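Naltville Community Clothing Exchange
Progress Report to the Mernari Fund, Second Period
Submitted Apr 5, 2021, by Imani Owino, Program Manager

The Exchange continued its work under the current grant, providing work and interview clothing at no cost to residents of Naltville and the Pillay district. During the period, 178 residents were served by appointment. Referrals from the Pillay job center made up the largest share, followed by residents returning for a second visit after starting work.

Opening hours were extended to two evenings a week in February, as proposed in our last report. Evening appointments have filled steadily, and the change will be kept for the rest of the grant year. Staff hours were moved from Friday mornings to cover the added time, with no effect on the budget.
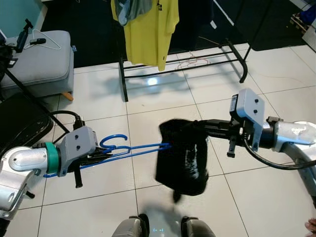
Donations remained strong in women's sizes and weak in men's trousers and larger jackets. The intake procedure was revised so that each item is checked for wear, sized and hung before it reaches the selection room. Dark garments are the most requested, and a black piece on a blue plastic hanger is typical of the stock. We have asked Zuson Cleaners to extend its reduced rate to heavier coats – a reply is expected before the next report.

Training was offered to 13 new helpers, covering fitting, privacy and the handling of referral forms. Attendance was good, although the session on record keeping had to be repeated after a change to the forms. The revised version is attached as Annex B.

Spending is in line with the approved budget except for laundry, which exceeded its line. We request permission to move unspent travel funds to cover the difference. Jacobus Adams will send the detailed figures separately.

In the coming period we plan to renew the lease on the storage unit and to seek a regular source of men's shoes.

Naltville Community Clothing Exchange | Contact us | Copyright 2021 | Back to top

Comments

R. Teller: Are the evening hours open to walk-ins, or by appointment only?

Pillay resident: I got my interview jacket there in February. Very kind staff, and they hemmed the sleeves too.

Marge: Please post a list of the sizes you need. I have several men's coats to give.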